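Sorting Mixed Household Goods
Session 7: The bottom of the bin
Notes by Kerstin Wunderlich, 2021-09-29

Okay, a few things before the content. The reading for next time is the Tevberg chapter on small parts (it's short, I promise), and if you still have one of my label sheets from last week, please bring it back. I'm down to my last two and the copier upstairs is being moody.

Where we left off

Last session we got as far as the first pass. You take a mixed bin, you pull out everything big and everything obvious, and you feel great for ten minutes. Coats to textiles, pans to kitchen, books in the book crate. My first job was at a resale warehouse called Dudero, and on a busy month 4,000 things went over our tables. The first pass was the part everyone wanted to do! The bottom of the bin was what got left for Friday afternoon, and I was new, so I did a lot of Friday afternoons.

By the bottom of the bin I mean whatever is left once the easy stuff is gone: one toy, one brush, a loose lid, half of something. They don't sit together in any way that makes sense, and that's why people start making up piles called "misc." Please don't make a misc pile. I've opened boxes marked misc that were older than some of you.

The order I use

Start with cleaning tools. Brushes, scrubbers, sponges, anything with bristles. Sponges go straight in the trash, and I won't argue about it. Brushes get looked at from the bristle end first and the handle second. A cracked handle can be fine on a dustpan brush and isn't fine on a dish brush.

Then toys. Hard plastic figures (animals, dinosaurs, little people, vehicles without batteries) go in one tub. Soft toys go in another, with a lid on it. Anything with a battery door gets opened at the table, every time, even when you're sure it's empty. You should have seen what came out of a singing fish I had in 2014, the whole compartment was green.

Then the flat stuff, meaning boards, panels, shelves, trays, picture backs. They slide down against the side of the bin and small things end up behind them, so lift them out slowly and check underneath before you put anything down. We come back to flat stuff in a second because of the paint question.

Parts come last. A part is anything you look at and think, this belongs to something. Parts get a bag and a tag with the bin number on it, and they wait until that bin is finished. If the other half hasn't turned up by then, out they go.

Some people do parts first. Imai, whose sorting guide is on your reading list, does it that way and makes a pretty good case for it on account of small pieces getting lost. I've tried it both ways and I kept ending up with a table full of bags and no room to put a tray down, so I stick with last. Try both in the October practice and tell me what you think, I'm curious.

Deciding on condition

We use the three marks from the Trasico sheet: keep, fix, out. "Fix" means a fix you could do in the room with what's on the shelf, so glue, a screwdriver, a wipe down. If you'd need to order something, it's an out.

Wear is not damage! Scuffs on a toy are wear. A dull finish is wear. A sharp edge, a missing leg that leaves a spike, or paint coming off in flakes, that's damage, and it changes where the thing goes.

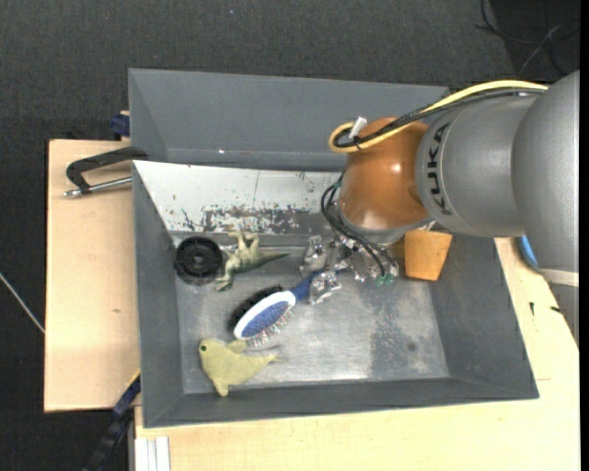 What should you do with a painted panel that is flaking?

Set it aside from toys and kitchen things, bag it if pieces are coming loose, and mark it "out" unless you know what kind of paint it is. Don't sand it or scrape it to find out. Wash your hands before you go on to the next item.

A toy dinosaur and a brush is such a typical pair of leftovers, by the way, and with the list above they take no time at all. Brush first, look it over, mark it. Dinosaur next, hard or soft, right tub. If either one has been lying near flaky paint, wipe it down with a damp disposable cloth before you give it a mark, and the cloth goes in the trash too.

Practice for next time

Pick a drawer at home (the bad one, you know which) and run the order on it. Write down the first 8 things you take out, what you called each one, and which mark it got. If you got stuck on something, put a star next to it and we'll do the starred ones together at the start of class.

You also need a short write-up, 300 words is plenty, on one thing you wanted to call misc and where it ended up. Email or paper, either works for me.

Room is the same as today. Bring gloves if you have a pair that fits, the ones in the cabinet are all extra large.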